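Search the encyclopedia
Search
Reference > Interiors > Surfaces and coverings > Floral panel

Floral panel

A floral panel is a flat piece of printed sheet, board or stretched fabric carrying a repeating flower pattern and held along its edges by a rail, bead or frame. It is used as a wall lining, a cupboard front, a screen, a table surface or a backing to shelves. The term covers the finished unit, that is the patterned face together with its support and edging. The loose printed material is normally called a covering.

Terminology

In the furnishing trade a distinction is made between an applied panel, where the covering is glued to a rigid board, and a held panel, where it is gripped at the edges and can be taken out again. Older catalogues use "filled frame" for the second type. The word "infill" is used by frame makers for any sheet that closes an opening, whether patterned or plain.

Pattern

Most floral patterns for panels belong to one of two groups. Spaced patterns show single flowers or sprays with a good deal of ground left visible between them. Packed patterns, also called all-over patterns, fill the ground with large blooms and then close the gaps with leaves, buds and small star-shaped flowers. In a packed pattern the ground colour is seen only in small patches, but it has a strong effect on the whole. Dark grounds such as teal, navy and bottle green make pale petals look brighter and hide small marks. White and cream grounds show joins more readily.

The repeat is the distance after which the design begins again. A half-drop repeat, in which each column is shifted down by half the repeat, is harder to spot on a large surface than a straight repeat. It also produces more waste when several panels are cut from one length.

The blooms are often drawn in a simplified form and need not correspond to any garden species. Five-petaled flowers and daisy-like heads are both widely used, commonly with centres in a contrasting colour. Leaves are given toothed edges and darker veins so that they remain distinct from the petals at a distance.

Rails and division

A large floral surface is commonly divided by rails. Wooden battens are the traditional choice. Aluminium extrusion, a metal bar of constant section pushed through a shaped die, is now usual in workshops, display stands and fitted rooms where the layout may be changed. Fittings are screwed to the extrusion, and cables can be fixed along it with clips.

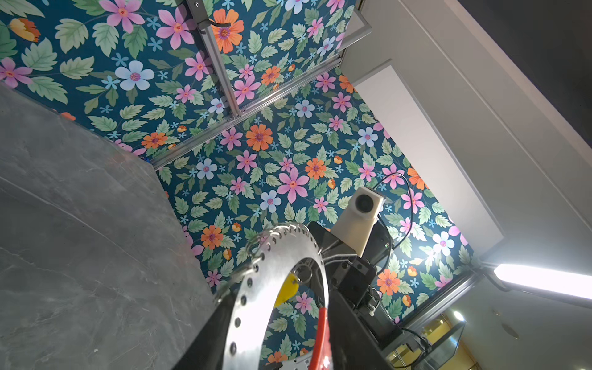

Rails interrupt the pattern, and the maker has to choose how this is handled. With continuous matching the design is laid out as if the rails were resting on top of a single sheet, so that a flower which passes under a rail comes out correctly on the other side. With independent cutting each panel is treated separately. Continuous matching gives a calmer result on packed patterns. Independent cutting is cheaper and is acceptable on small designs, where the eye does not follow one flower across the join.

Use beside other surfaces

Floral panels are often placed next to a plain or stone-patterned surface. Grey marble, real or imitation, is a common partner, as its faint veining does not compete with the print. The edge between the two should be straight and clearly marked. Where no rail is fitted, a narrow shadow gap may be left. Uyên Tăng, in her notes on the Westville showroom, recommends that the stone colour be lighter or greyer than the ground of the print and that no third pattern be brought in.

Sizes and makers

There is no general standard. The Sonora range, often taken as a guide in small workshops, is supplied in widths of 85 and 90 cm. The narrower size is meant for use with a rail on each side. Trurden panels are 88 cm wide and are trimmed on site. Ogbonna supplies covering only, in rolls, with the repeat marked on the back.

A gap of 2 mm at each edge is normally allowed for held panels on board. Stretched fabric needs no gap but must be tensioned evenly, or straight rows in the pattern will bow.

Care

Printed surfaces are dusted with a dry cloth and wiped with a damp one where the finish allows it. Scouring powder dulls the darker grounds first. Dirt tends to collect where the panel meets the rail and is removed with a soft brush. Held panels may be taken out for cleaning, and should be numbered on the back before removal if the pattern has been matched. Fading is most noticeable in pinks and oranges, and a replacement panel from the same roll may look too bright for its neighbours.

See also

Batten; Half-drop repeat; Infill; Marbling; Shadow gap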